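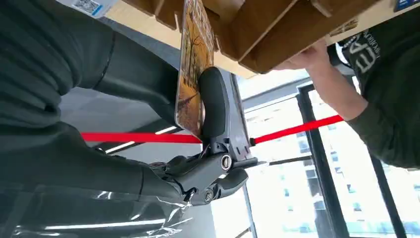 An autumn scene in orange and brown, held on edge.

Otis Lindgren wants me to know that 649 developers have signed up to sell through Stadeck, the mobile app store he has been building since July. I ask how many of them have an app people can download today.

"Fewer," he says. He doesn't say how many fewer. "Signing up is a big step for a small developer. They have to read our terms, set up payments, all of that. I don't think it's fair to wave it away."

Stadeck's pitch is familiar to anyone who has watched a rival store come and go. It takes a smaller cut of each sale, promises a quick review and says it won't bury new apps under the big names. Lindgren puts the cut at 8 percent. When I ask whether a store can pay for fraud checks, refunds and support staff on that, he points to the company's backers and says growth comes first.

"We can run lean for a long time," he says. How long? "Long enough."

Wanda Blackwood, who runs developer relations, joins us halfway through and is easier to pin down. Reviews take up to 45 hours, she tells me, and that clock starts only once an app has passed an automatic scan. The website says nothing about the scan. "That page needs work," she says. "I've asked for it to be changed." She couldn't tell me how long the scan itself takes.

I had already spoken by phone to Nazar Boiko, whose bus timetable app, Bustus, was among the first in the store. He likes the people there and says they answer email. He is less sure about the customers. "My friends installed it, and then my friends' friends," he says. "After that it went quiet. On the big stores I get buried, sure, but I get buried in front of a lot of people."

Lindgren has heard this before and doesn't enjoy hearing it again. He says search is being rebuilt and that a deal with a phone maker would put Stadeck on new handsets. He won't name the company, and he won't say whether anything has been signed.

"You're asking me to prove a thing that isn't finished," he says.

I'm asking about a thing that is taking developers' money – there is a yearly fee, which he calls modest and which Boiko calls "a bit much for what I get." Blackwood says the fee may be dropped for free apps. Lindgren says that hasn't been decided. They look at each other, and she says she will send me something in writing.

The note hadn't arrived when this piece went up on Sun 13 October.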